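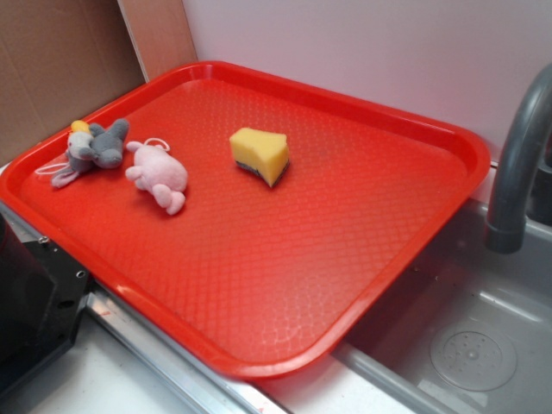 4.2 Clearing things off a tray

I'll admit I expected this one to be easy. You've got a tray beside the sink, a sponge, a couple of small plush toys (Figure 3), and the arm has to pick each thing up and put it where it was told to. My kid could do it half asleep! We ran 400 trials with the Hastell controller, all at the same counter, and gave it 40 seconds per object.

The sponge went fine nearly every time — it's blocky and it squashes, so a sloppy grasp still holds. The plush toys were another story. The string loops kept snagging on the fingers, and in 8 trials a toy rode along on the next pick without the system noticing. Francine Fraser suggested we lower the closing force, and that helped a bit, though then the toys slipped more.

So can it tidy up a kitchen yet? I'd say no, unless you're happy to stand there with it.

Figure 3. Objects for the tray task: two plush toys with string loops and a kitchen sponge on a red tray next to the sink.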